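Hartmut Eichhorn
2018-11-13

I've been asked a few times how I got the limescale out of my kitchen without buying a new kettle. It's a long answer, so I'm putting it in a thread. Skip to the parts you need.

We have very hard water where I live. If you leave a drop on the faucet overnight there's a white ring in the morning. I grew up with soft water and had no idea what I was moving into.

First thing I learned: the white stuff is mostly calcium carbonate. Any mild acid will dissolve it. That covers vinegar, lemon juice and citric acid powder. The fancy bottles at the store are mostly acid plus perfume.

I used vinegar for years. It works, but the whole apartment smells like pickles, and it's hard on some rubber seals. I switched to citric acid in May and haven't gone back.

You can buy it as a powder in the canning section. Mine came in a 400 gram bag. I'm not even halfway through it.

For the kettle: fill it halfway, add 2 tablespoons of powder, stir, leave it alone. Don't boil it. Warm water is fine. Hot citric acid can form calcium citrate, and that is harder to get off than what you started with. I did this once and had to scrape.

Leave it for 20 minutes or so, pour it out, rinse 3 times. Then boil one full kettle of plain water and throw that away too. If your tea tastes sour you didn't rinse enough.

My kettle is a Plurer, stainless inside. If yours has a bare aluminum or enamel interior, check the manual before you put any acid in it.

Coffee maker: same idea, but run it through as a cycle. Stop halfway and let it sit, then finish. After that, two cycles of clean water. If your manual says to use their own descaler and you're still under warranty, I'd do what it says.

Shower heads: unscrew it, drop it in a bowl with the solution, go do something else. Poke the holes with a toothpick afterward. If it doesn't unscrew, tie a bag around it.

Do not use any of this on marble, limestone or travertine. Those are calcium carbonate too. My sister-in-law has a dull circle on her bathroom counter where a bottle of lemon cleaner stood for a weekend. It doesn't polish out easily.

And never mix acid with bleach. Not even a little, not even "rinsed off first" in the same sink. It makes chlorine gas. I keep the two on different shelves.

Plastic cups and drinking glasses get the haze too. For those I use a weaker mix, one teaspoon to a quart, and a soft cloth. No scouring pads on plastic. The scratches hold the next layer of scale.

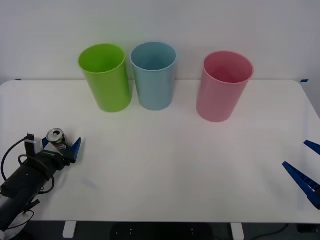
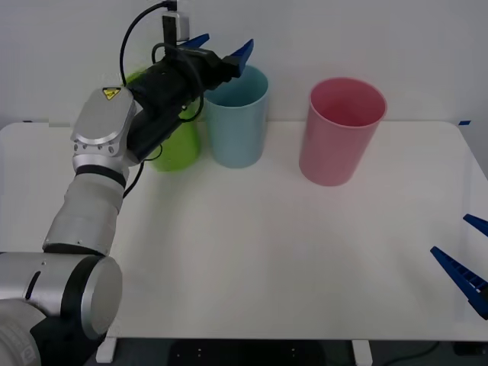

Same white table in both. The green and blue cups are in the first one.

Glasses can fool you. If the haze comes off with acid, it was scale. If it doesn't, the glass is etched, usually from the dishwasher, and nothing will bring it back. Test one before you spend an evening on all of them.

Dishwasher salt matters more than I thought. If your machine has a salt compartment it has a small softener inside, and it only works if you fill it and set the hardness level. Ours had been on the lowest setting for 18 months. I changed it and the film was mostly gone after a week of loads.

To find your hardness, look up your water company's yearly report, or buy test strips. I used strips. Hold one in the water for a second, shake it, wait a minute, compare the colors.

Filter jugs: we tried a Hamada for a while. It made a difference in the kettle but I kept forgetting to change the cartridge, and an old cartridge doesn't do much. We gave it to the neighbors.

Someone will ask about magnets you clip on the pipe. I had one from Zulletti for a year. I saw no change in how often I had to descale. Maybe your pipes are different.

Rust stains are a separate problem. Orange or brown marks under a dripping tap are iron. Citric acid helps a bit there too, but it takes longer. Rustetness gel took care of the one in our tub. Wear gloves with it and open a window.

What I do now: kettle every two weeks, shower head twice a year, wipe the faucet dry at night if I remember. The wiping helps the most and it's the part I'm worst at.

I still haven't found a good way to do the toilet cistern without taking it apart. If you have one that works with a plastic float valve, reply with what you used and how long you left it in.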